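Skara Players Bring Home Two From the Regional One-Acts

AUGUST - What a night for the Skara Players! Our group took its one-act, The Ferry to Veslow, to the regional short play festival and came back with two awards, a pile of programs and a van that still smells like hairspray. Full house for the evening session. Curtain was supposed to be 7:00, ended up closer to 7:20 after a lighting board hiccup, and then we were off.

First the news everybody has been texting about. Eun-ji Oh won Best Supporting Performance for her turn as the ticket clerk. She is on stage for maybe a third of the show and got the biggest laugh of the night with the lost umbrella speech. Huge congratulations, Eun-ji! The second award was for Best Ensemble, shared by the whole cast of 14. Yes, they all went up to get it. Yes, it took a while.
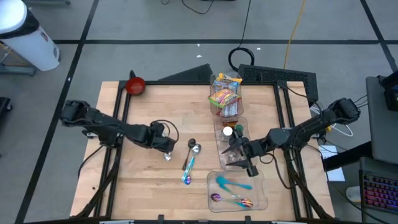

Snack packets in the top bin, trays on the table.

The judges' comments came back the next morning and most of them were kind. They liked the pace of the second scene and the singing in the fog. They did not love the long blackout before the last scene, and fair enough, neither did we. Dalibor Hájek, who directed, has already cut it down for the home run. The blackout was there so the bench could get turned around. Now the bench just stays where it is.

Four groups were in the evening session. The Fekholm Theater Club went right before us with a very funny two-hander set in an elevator, and the Barajas Street Company closed the night with a new piece, mostly movement, hardly any talking. Barajas took Best Production and deserved it. Their crew also lent us a roll of gaff tape at the last minute, so thank you, thank you. We owe you a roll.

Set notes, for the people who ask: the dock was the old platform from last spring, repainted twice. The sign was new. The fog machine worked at rehearsal, then quit, then worked again in time for places. Costumes were pulled from storage apart from the clerk's jacket, which was taken in the night before and held together with pins on one side.
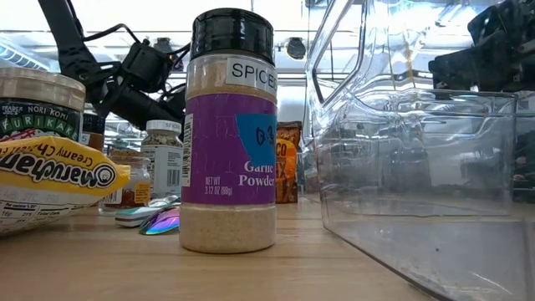

Eun-ji Oh said she had no idea her name had been called until somebody pushed her out of her seat, and that she would have worn different shoes. She also wanted it in writing that the umbrella speech was nearly cut in the first week of rehearsal and that she fought for it. So there it is, in writing.

The home performances are next. We are doing 3 shows at the Skara hall, two in the evening and one matinee at 2:00. Doors open a half hour before. Tickets at the door or from any cast member, same price as last year, kids under four get in free if they sit on a lap. The matinee usally fills up first, so come early for that one. No late seating once the ferry horn sounds - the side aisle is used for an entrance and you will get run into.

The running time is 45 minutes with no intermission. After that a short break, and then the youth group does its set of scenes, which they wrote themselves. Two of them are about school lunch. One is about a ghost.
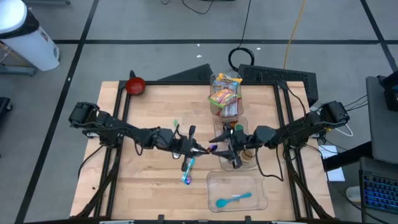 Auditions for the fall show will be held the week after we close. Title still to be announced, the rights came through late and we want to see the signed paper before we say anything. What we can say is that there are parts for teens and for adults, some singing, no solo dancing. Prepare one minute of anything you like. Cold readings from the script too. Sign-up sheet is on the lobby board, or just show up at 6:30 and we'll fit you in.

Crew is also needed, mainly for sound and for the paint weekend. No experience required, old clothes recomended. If you borrowed a headset after the festival please bring it back, we are short 2.

Full cast list for The Ferry to Veslow goes up on the lobby board this week, along with the judges' sheets for anyone who wants to read them.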